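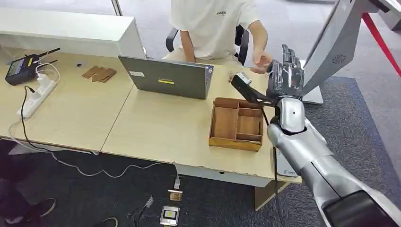
Planner refuses to approach the compartment tray from the right

3 min read

tray_goblin
Right, I've been at this for days and I'm going a bit mad. The job is picking small wooden pieces and dropping them into a divided wooden tray on a desk. Our planner (we call it Ghoneim, old story) finds a path nearly every time if the arm comes in from the left. From the right it times out on 39 out of 83 attempts. Same tray, same goal pose, same joint limits. I've doubled the planning time and all that got me was slower failures. Anyone seen this?

Sherif El Khatib
What's your collision model for the hand? If you've wrapped the fingers and the bracket in one big box, that box is going to clip the tray partitions at any sensible wrist angle. We had exactly this on Duvura and it drove me up the wall!

tray_goblin
One box, yes. Guilty. But the box is the same whichever side I come from, so why does left work?

Sherif El Khatib
It isn't the same though — the bracket sticks out on one side of the hand, so your box is lopsided about the wrist. Come in from the left and the fat bit hangs over bare desk. Come in from the right and it's sat on top of the tray.

mullered_encoder
I'd look at perception before touching the hand model. Thin wooden partitions on a wood-grain desk are horrible for depth, you get fuzz floating above the edges and the planner treats it as solid. Turn the voxel map on in the viewer and have a look before you rebuild anything.

Sherif El Khatib
Fuzz would hurt both sides equally. I'm sticking with the hand.

mullered_encoder
Not if the camera's off to one side it wouldn't! Shadowing behind the far wall of the tray is a thing. I lost most of May to that.

Abdelghani Ragab
Why not do both? Split the hand into 3 shapes (palm, fingers, bracket) and swap the live tray points for a fixed mesh. In Trornel it's a short config change, you just mask the tray region and attach the mesh to the desk frame. Then put them back one at a time and see which one bites.

tray_goblin
OK, did as Abdelghani said. Split hand plus tray mesh: right-hand failures down to 2 out of 83. With the split hand but live points it's around 20. So you're both right, annoyingly. The voxel map has a lovely ridge of rubbish along the far edge of the tray.

mullered_encoder
Ha! I'll take half a pint then.

Sherif El Khatib
Don't leave the mesh fixed if people are working at that desk, mind. Someone nudges the tray and you'll be planning against where it used to be. Re-register it before each run.

tray_goblin
Fair. Will do that in the Belturent branch and post the config.

Contact the moderators | © 2025 | Back to top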